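Call for participants: open day at the Brallham robot workshop

Published December 19, 2022

We are looking for visitors who want to spend an afternoon with us and try to teach a robot arm some ordinary kitchen work. You do not need any technical education. If you can set a table and put the plates away again, you already know more about the task than our machine does.

The open day is organised by Porka, a small company which develops household handling for robot arms, together with the Bruton adult education centre. It takes place in our workshop in Brallham in August, and the exact date will be sent to everybody who registers. We have held one such day before, and 121 people asked for a place. This was much more than we could receive, so this time we ask you to register early and to tell us honestly if you cannot come after all.

What you will do

You will come in a group of nine people. First there is a short talk, in simple language, on how the arm is moved and what you must not do near it. Then we go to the tables. At the dish table each participant has a turn at guiding the arm by hand controls, with one of our staff sitting next to you. The work is with plates, small bowls and a dish rack, and you decide yourself in which order you want to try them.

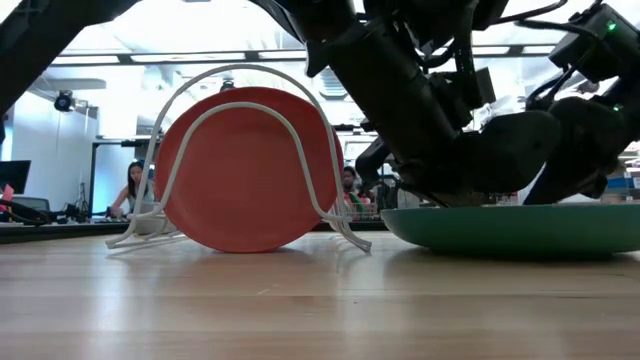 A plate that lies flat is for most beginners the hardest thing, as the fingers must come to the rim from the correct side and there is not much to hold. Please do not be disappointed if you need many attempts. We are interested in the failed attempts also, and we keep the recording of both kinds. A plate that stands upright is usually easier to take, but then it must be put back without pushing the rack, and this is another difficulty.

When you are not at the controls, you can watch the others, ask questions or fill in the questionnaire. It asks how tiring the controls were for your hands, if the movement of the arm was what you expected, and how near to it you would like to stand. The whole visit takes around 60 minutes for each group. There will be nine groups in total.

Who can take part

Everybody from 16 years of age. Participants under 18 must bring a signed paper from a parent. We would be especially glad to hear from people who work in canteens, cafés or care homes – you handle dishes every day and you notice things which engineers do not notice. Left-handed people are also very welcome, because until now we had too few of them.

You must be able to sit at a table and use both hands. If you use a wheelchair, please write it in the registration, and we will put the controls at a suitable height. The workshop is on the ground floor and there is a toilet for wheelchair users.

What you receive

The participation is not paid. We refund your bus or train ticket inside the county if you bring it with you, and there is coffee, tea and cake. Those who wish can be put on our list for the longer study, called Mahama, which starts later and is paid by the hour. Being on the list does not oblige you to anything.

Recording and personal data

The movements of the arm and the video from the tables are recorded. Your name is kept apart from these recordings. You can ask us to delete your part up to one month after the visit, without giving a reason. If you only want to look and not be recorded, this is possible too – please choose "visitor only" in the form.

How to register

Fill in the form at the reception of the Bruton centre or on its web page, under "Open days". Please write your age group, which hand you prefer and whether morning or afternoon suits you better. One form is for one person. You will get an answer within two weeks.

On the day, please wear closed shoes, tie back long hair and leave bracelets and loose scarves at home. Large bags can be locked in at the entrance.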